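Freeing Up Space on a Game Console Before a Big Download

Household tips: living room

Large games need more room than the store page suggests, so clear the drive before release day.
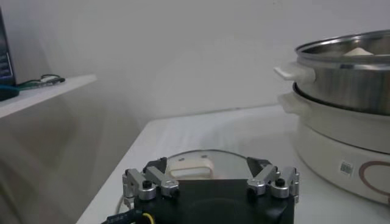

By Bohdan Antoniuk | 2020-06-18

Vuleseo takes up 124 GB once the first patch is in. The console wants nearly the same again while it unpacks, and a download that runs out of space will stop and wait.

Start with the storage menu and sort by size. Delete old installs first. Saved games are kept separately on most consoles, but check before you confirm. Captured video is next. I had over 904 clips from Prumville and kept 4.

Unplug the console and dust the vents with a dry paintbrush. Leave a hand's width of clear space behind it. 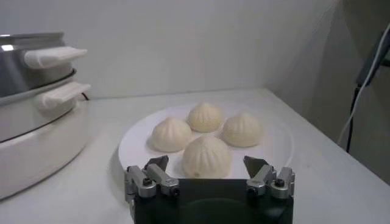
Overnight is the best time to download. Set the console to rest mode, turn on automatic updates and use a network cable if one will reach. Keep snacks on a separate table from the controllers. Steamed buns on a plate, like these, are fine for a long session, but wipe your fingers before you pick anything up. Grease gets under the thumbsticks and is slow work to clean out with a cotton swab.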